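Hillmont Neighbors Forum > Home & Money > Laundry

Cold wash + "booster" powder: is anyone really saving money?
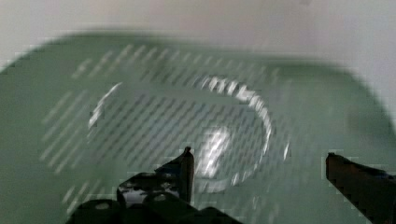

Reply 1 of 9
posted by drumlin_kate

My sister-in-law has been after me for months to wash everything cold and add a scoop of Grondia booster to each load. She says it cut her electric bill. I asked by how much and she said "a lot." I asked to see the bill and she changed the subject.

We are a household of 5 and the washer runs most days. The tub of booster costs more than my detergent does. Before I buy another one I'd like to hear from somebody who has numbers.

Reply 2 of 9
posted by PorchLightPete

Cold wash, yes. Booster, no. Heating the water is where the money goes, so turn the dial and leave the powder at the store. I've washed cold for years and my shirts are fine.

Reply 3 of 9
posted by r_kaimal

Depends what you wash. I work in a garage and cold water does nothing for grease. I tried it for a month and ended up doing the coveralls twice, so where's the saving in that? Warm for work clothes, cold for the rest.
Ravindran Kaimal, Enstead side of town

Reply 4 of 9
posted by mazy_dotes

I love the booster!! My whites have never looked better and the smell is wonderful, I even put a bit in with the bath mats. The tub says 20 percent better cleaning at low temperatures and I believe it, you should see my pillowcases

Reply 5 of 9
posted by PorchLightPete

20 percent better than what? Plain water? Last year's powder? The tub doesn't say. I could print that on a bag of sand.

Reply 6 of 9
posted by FSatti

I kept a log because my husband and I had this same argument. Plug-in meter on the washer, same machine (an old Boersma front loader), same detergent, no booster.

Warm cycles, total for the month: 383 cents of electricity
Cold cycles, same number of loads the next month: 257 cents

So it saved us a dollar and change. I was expecting more after all the talk. If you buy a tub of anything to go with it you've spent the saving before you get home. I did not test the booster, so I can't tell you whether it cleans better.
Farzana

Reply 7 of 9
posted by r_kaimal

Thanks for real figures, but one month against another isn't much of a test. Were the clothes the same? In January my kids come home covered in road salt and slush. And how cold is the water coming in? Some front loaders warm it up a little even on the cold setting.

Reply 8 of 9
posted by FSatti

Fair. Mine may do that, the manual is no help. Same family, more or less the same clothes, but I didn't weigh anything. I'd still trust it over "a lot."

Also the dryer makes the washer look like nothing. If you want a smaller bill, hang up the sheets and the jeans. I moved two loads a week to the rack in the basement and never looked at the wash dial again.

Reply 9 of 9
posted by drumlin_kate

OK, so I'm going cold for everyday stuff and warm for towels and soccer socks. No more booster once this tub is gone. Mazy, I'm not saying your pillowcases aren't nice, I just think they might be nice without it. Try one load with none and don't tell yourself which it was, if you can manage that.

Does a rack in a damp basement make things smell, though? Ours has a dehumidifier and I suppose that has to be plugged in too.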